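Girnon Opens Take-Back Counter for Old Foam and Padding in Ellwood

ELLWOOD - Residents with worn-out cushions, packing foam and seat padding now have a place to bring them. Girnon, the home goods reuse store on Pevcombe Road, opened a take-back counter on Jan 2, 2019, at the rear of the building next to the loading door.

The store has sold used furniture for 13 years and has always turned away loose padding. Staff said most of it ended up in household trash, where it takes up a lot of room for very little weight. A trial run last July brought in roughly 1000 pieces, and the store decided to make the service permanent.

Items are sorted by hand when they arrive. Clean pieces that still hold their shape go to Değirmenci, an upholstery shop two doors down, which cuts them to size for chair seats and bench pads. Pieces that are too thin or torn are set aside for shredding and used as filling for pet beds and floor cushions.

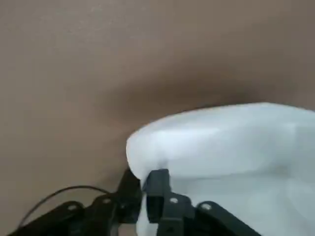 Do covers have to be taken off before padding is dropped off?

Covers with a zipper should be removed and kept at home. Sewn or glued covers can stay on, and the store will cut them off during sorting.

The counter takes seat cushions, pillow forms, chair pads and soft packing foam. It does not take mattresses, carpet backing, hard foam board or anything that has been stored in a damp basement. Items with a strong smell of smoke or pets will be handed back at the counter.

There is no charge for up to 11 pieces per visit. Larger loads, such as the cushions from a full sectional or a restaurant clear-out, need to be arranged by phone a day ahead so that a bin can be set out. The store asks that loose pieces be brought in clear bags - dark bags have to be opened and emptied before they can be accepted.

Cut pads made from the returned material will be sold at the front of the store in two thicknesses. The first batch of 60 is expected on the shelves before the end of the month. Customers who want a pad in another size can leave measurements at the register, and the upholstery shop will quote a price.

The take-back counter is open the same hours as the store. Parking for drop-offs is in the side lot, and the front spaces are for shoppers.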